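Student team logs 490 folding runs for Vilow project

20/03/2026

The Vilow project started in December as a two-person assignment in a robotics class at Trostevari technical college. Oksana Nazarenko, who leads it, now has a grant of 3000 euros and a deadline at the end of term.

The aim is a policy that folds small garments on a flat surface. The team collects its training data with hand-held grippers, one for each hand.

"The arm is the expensive part, so we leave it out until the end," Nazarenko said. "You hold the gripper, you do the fold, and you record the finger width and the motion. The arm only has to reproduce it."

The team has recorded 490 runs. Of these, 183 were rejected, mostly for lost tracking. Nazarenko said the figure was higher than planned and that fast wrist turns caused most of it.
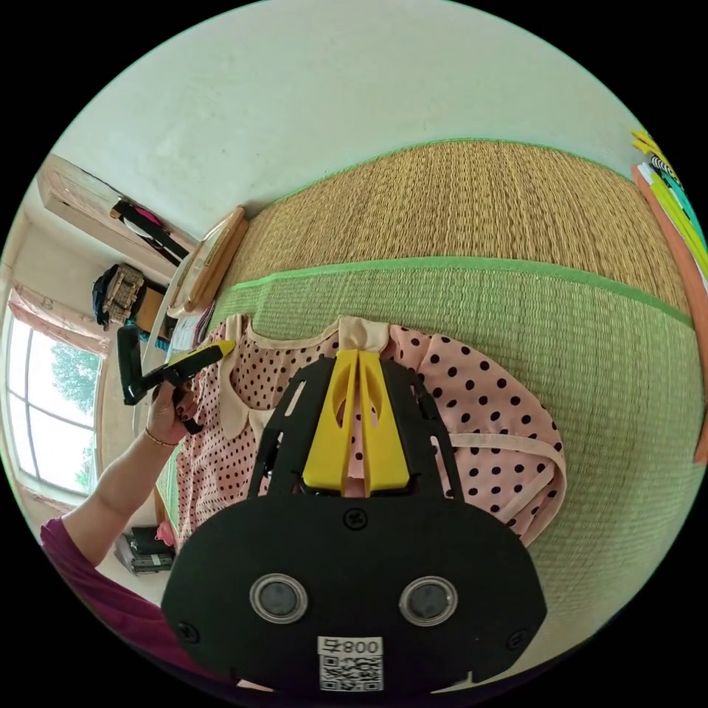 Collars are the current problem. A shirt body can be folded in half from almost any grasp, but a collar shifts when the fabric next to it is pulled. The present method is to pin the neckline with one gripper and work with the other.

"If you press with the fingers closed, the cloth stays put," she said. "If they are open even a little, it bunches between them. We had to write that into the instructions."

Prints are a separate question. Her classmate Bilyk expected dotted and striped fabric to be easier to track than plain fabric. Nazarenko is less sure. Repeated patterns give the software many points to match, she said, and some of the matches are wrong.

The fingers are now on version 2. The first set was stiffer and slid off thin cotton. Nazarenko changed the taper and left the mount alone, so that older recordings could still be used.

The team will enter the student manipulation event in Lidley, where each garment must be folded without human help. Nazarenko would not predict a result.

"Sleeves work. Hems work most of the time," she said. "For collars I want more data before I say anything."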